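Home Notebook Kits Search
2 min read

Zondar two-arm kit, review unit.
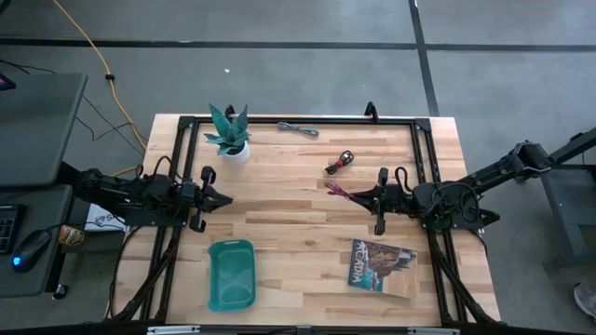

Wendano, Monday, March 21, 2022

Frame square, both arms mounted opposite each other. Cable pickup set: 19 tries, 4 drops, all on the coiled leads. Tray and book left in place between runs.
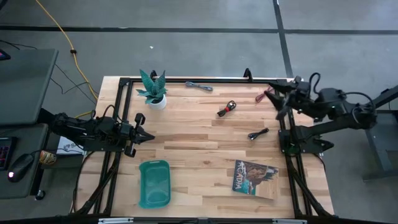
Wrist mount screws need a longer thread. Lidorska quotes 580 for a spare gripper. Log stopped at line 3723; restart from there.

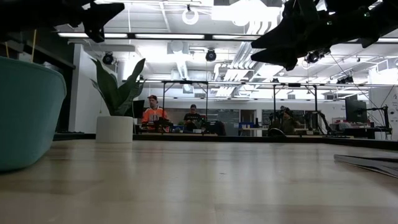
Does the kit price include calibration?
Calibration is billed separately, per arm.

We use cookies. Accept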